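Fold demos by hand vs. remote, which one do you guys start with?
Posted 2020-07-09 by tealtowel

Ok so quick one, sitting in a hallway typing this. We have a cloth folding task to teach, one towel, two folds. Two camps in our group. Camp one wants to drive the arm remotely with the Lolen sticks like we did for the peg stuff. Camp two (me) wants a person wearing the hand thing and just folding the towel, record that, map it over later.

We got 31 decent demos with the sticks before everyone's patience ran out. Took most of an afternoon. With the hand on, people just sort of fold. But the data looks messier and I don't know yet if it's messy bad or messy fine.

What do you start with, and would you mix them?

grommet_k
Hand. Every time. Cloth through a joystick is miserable, you can't feel when you've got two layers instead of one, so you grab, look, let go, grab again. All of that hesitation goes in the log and the policy learns to dither.

slowloop
Disagree with grommet and I'll keep disagreeing. When you teleop, the robot did the motion. Whatever's in the log, the robot can do, end of story. When a person wears a hand the wrist goes places your arm can't reach and you find out three weeks later at playback. We threw out half a set that way. Nobody had checked the joint limits until the end.

grommet_k
so check the joint limits

slowloop
Yes thank you. My point is with teleop you don't have to.

tealtowel
Fair but what about speed? With the sticks I'm at two minutes a fold, easy. By hand it's a few seconds. If I need a few hundred demos that's the difference between a week and a morning.

pinch_point
Do both but don't pool them blind. What worked for us on napkins, in order:

1. small teleop set first, slow, just to see what the arm can reach
2. mark that region on the table with tape
3. then worn-hand demos, everything inside the tape
4. filter anything over the wrist limit before training, not after

Final count was 2577 worn-hand clips and 295 with remote control. The remote ones got weighted up. I can't tell you it's optimal, it's just what we shipped.

Also put a marker on the back of the hand and keep it facing the overhead cam. If the wearer rolls their wrist past a certain point you lose the tag and the pose jumps. We tell people "don't show the table your knuckles" which makes no sense but they seem to get it.

rustybench
Second the marker advice. Also long sleeves, push them up or strap them. We had a cuff flop over the tag on and off for a whole session and didnt notice.

Where I part ways with pinch_point is weighting up the teleop. That's how you get the dithering grommet is talking about. I'd use it for reach only and then throw it away.

pinch_point
Tried that. Playback got faster and missed the corner more. Your cloth may vary.

slowloop
What's the thickness of the towel? Matters a lot. Thin stuff sticks to the table and a rigid fingertip just skates over it. Person wearing the hand will compensate without thinking (they press harder) and unless you log force you have no idea why the robot can't do the same thing.

tealtowel
Kitchen towel kind of thickness, teal with white stripes. Stripes are great btw, you can see right away in the clip if the fold went crooked.

No force logging in the towel clips. There's a flat pad I've been meaning to try for contact but I haven't synced it with anything yet. The clocks between the box and the cameras drift and I haven't sat down with it.

rustybench
Clap sync. One hard tap on the pad at the start where all cameras see it, one at the end. Stretch to fit. Ugly, takes ten seconds, fine.

grommet_k
^ this. We bought a Šimkus sync box and still do the tap

quietservo
Lurker, mostly do bin picking. Question about the wearing part. Doesn't the person get tired? We had people in a Fonent glove for a longer stretch and by the end they were folding with the whole shoulder. You could see it in the paths, everything drifts up and to the outside. Now we swap wearers every 20 minutes and the set got a lot more even. Different people fold differently too which I think helps.

slowloop
Or hurts. You get two strategies averaged into one that does neither. Seen it. One person pinched the corner, the next one slid under the edge, policy hovered in between and closed on air.

quietservo
true, we picked one grasp and wrote it on the whiteboard. should have said

pinch_point
Agree on one grasp. Also decide beforehand where the towel starts. If everybody smooths it out nice before hitting record you've taught it nice towels. Bunch it up a bit, rotate it, start some off center.

tealtowel
ugh. We smooth it. Every time. Ok that's going on the list.

So plan for now: redo a small stick set for reach, tape the table, one grasp, worn hand for the bulk, messy starts, swap people. August is when we have to show somethign to the Randholm folks so I'd rather lose a day now.

Couple people asked by message what the table looks like so here's our side. Cables, I know.
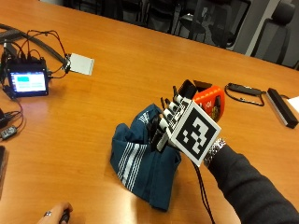
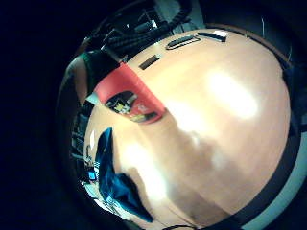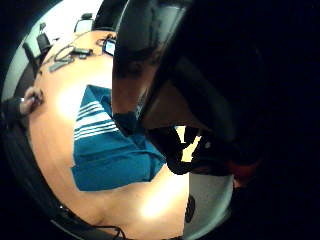
First and last: the hand and the striped towel on our table.

rustybench
Good size tag. I'd still want more border around it if your table is that shiny, glare eats corners. Put a matte mat down under the towel if you can stand the look of it.

grommet_k
matte mat changes the friction though, then everything you recorded before is a different task

rustybench
He's redoing it anyway

slowloop
How much of the fingertips do you get in the wide view? In the last one the hand takes up a whole side. For cloth I want to see the fingertips and the hem in the same shot at the moment of contact or I can't label the grasp.

tealtowel
In that one the fingertips are on the side of the cloth and you get the bottom hem too. Other clips it's worse, depends how close whoever has the camera gets. Might back it off a bit and see.

slowloop
Back it off. You lose some cloth detail, you get the grasp. Worth it.

pinch_point
Post the playback when you have it. Even if it's bad. Especially the first 6 or so before you start tuning, those are the ones I learn from.

tealtowel
Will do. Taping the table after lunch

Related threads
- Wrist limits: filter before or after retargeting?
- Lolen sticks, dead zone way too big
- Tag drops out when hand rolls, fixes?
- Garment starts: how messy is too messy
- Cheap contact pads that don't drift

Contact the mods | Copyright the posters | Back to top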